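Zokora Velvet Rose, red, single stem
Review by Refilwe Buthelezi, Kurbridge
4 out of 5 stars

I bought this artificial rose in September for my work place, where real flowers never live long. Before it I had a cheaper one from a market, with petals of thin shiny plastic, and everybody could see from the door that it was false. So I was careful this time and I read many reviews before I ordered.

The petals are fabric with a velvety surface, and I like them very much. The red is deep in the folds and becomes more pink where the light falls on it. The middle is tight, like a rose which is still opening, and the outer petals curl away from it.
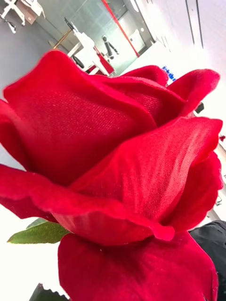 The delivery took 2 days. My rose came flat on one side from the box. I opened the petals slowly with my fingers and left it in a glass until the next morning, and after this the shape was good. The paper inside says to use steam, but I did not try it.

Now the weak points. When you come very close, you can see the threads of the weave. The green leaves are nice enough, but I find them more simple than the flower. Also the fabric takes dust quickly. I clean mine every Wednesday with a dry soft brush.

I would buy it again, maybe in cream color if they make it. For a big bouquet I think the price is too high.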